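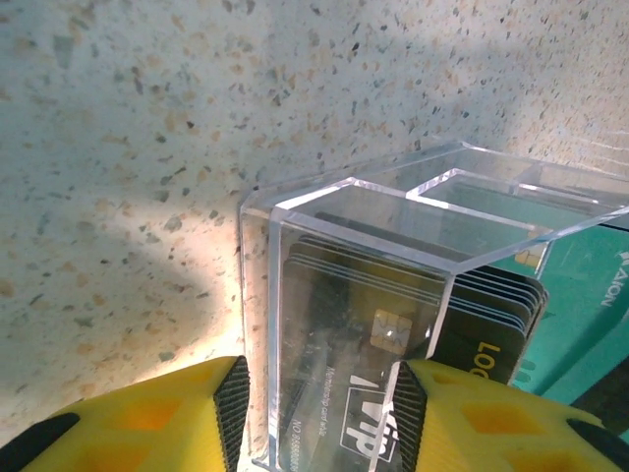 I have been putting off this review for most of April, partly because I wanted to live with the Valik soft fingers for a while and partly because I kept finding new things to try them on. If you came here from my piece on the Ander parallel jaws, you already know my complaint with hard fingers: they are wonderful on blocks and brackets and they are a menace on anything you would find in a desk drawer. So I cleared off the speckled counter and gave the Valiks the fussiest items I could gather up, and the clear acrylic holder full of plastic cards, the one with the black VIP card at the front, turned out to be the best teacher of the bunch. Clear walls are hard on a wrist camera. You get bright lines along every edge, one behind another, and the software has to decide which of them is the wall it should be closing on. With the crosshatched pads to either side of the box I at least had something dark and easy to find in the view, and I came to rely on them for lining things up.

Let me back up and say what you get for your money. The set is two yellow fingers with that waffle pattern of pockets all through them, the black grip pads, and a mounting plate that fit my Liao arm without any filing or swearing (the Ander plate needed both!). I paid 300 dollars, and shipping was on top of that. The instructions are one folded sheet, which I lost and then found under the coffee maker, and it didn't tell me much I hadn't already worked out.

The first evening was a bit discouraging, I will admit. I had the closing force set where I'd left it for the old jaws, and the fingers bowed so much that the pads met my test box at a slant. I turned it down to 40 percent in the Cala controller and things got a great deal friendlier. My friend Bezawit Wubshet, who has far more patience with settings menus than I do, talked me down to 37 on the phone on Thursday, and that is where it has stayed. Your arm may want something else, so please don't take my number as gospel.
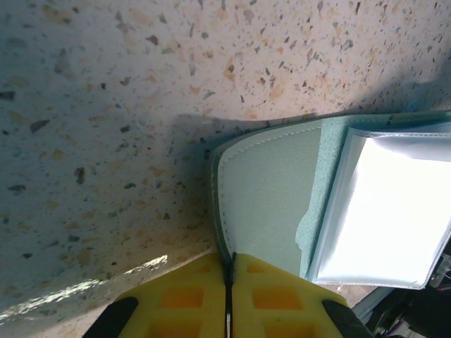
Soft, flat things are where I had the highest hopes, and where I have the most mixed feelings. A binder with a padded cover gives under the pads, the fingers give too, and between the two of them it gets difficult to judge how firm a hold you have. I like to come in low and slow on a spine or an edge, stop, look at the camera view, and only then close the rest of the way. It takes longer, and if you are the sort of person who wants to press a button and go make a sandwich, you may lose your temper.

The wrist camera I use is the plain one that came with the arm, and glare bothers it more than anything the fingers do. Pulling the blind halfway down helped me more than an afternoon of exposure settings.

Would I buy them again? Yes, for this kind of household clutter I would, and I've put the Anders back in their box for the time being. I do wish Valik sold the grip pads separately, and I wish the plate screws were a size I already owned. Next I want to try them on a set of cloth napkins, and if that goes well I'll add a note to the bottom of this page.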